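Rule 28

Posted in Short Fiction, November
By the night desk, Eston

The rulebook at Truko ran to 1000 lines, and Rule 28 was the one the new inspector kept reading. An arm must not close on any object until it has named the object and the person it belongs to.

Đặng had the arm set up at the marble table before seven. The fork was nearest. The arm came up beside it and stopped.

"Fork," it said. "Owner not known."

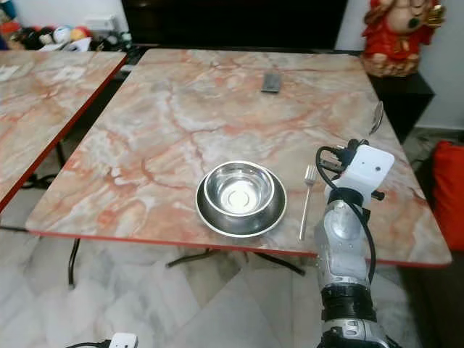 2. The Waiver

The inspector asked what happened next. Đặng said that under the rule, nothing did. The bowl, the spoon and the remote would all go the same way.

"Who wrote it?"

"Firnolov. Before they had arms in houses."

The inspector took out a pen and crossed off the second half of the rule, then initialed it.

"Fork," the arm said again, and waited for Đặng to read it the change.

Contact | © Eston Night Desk | Back to top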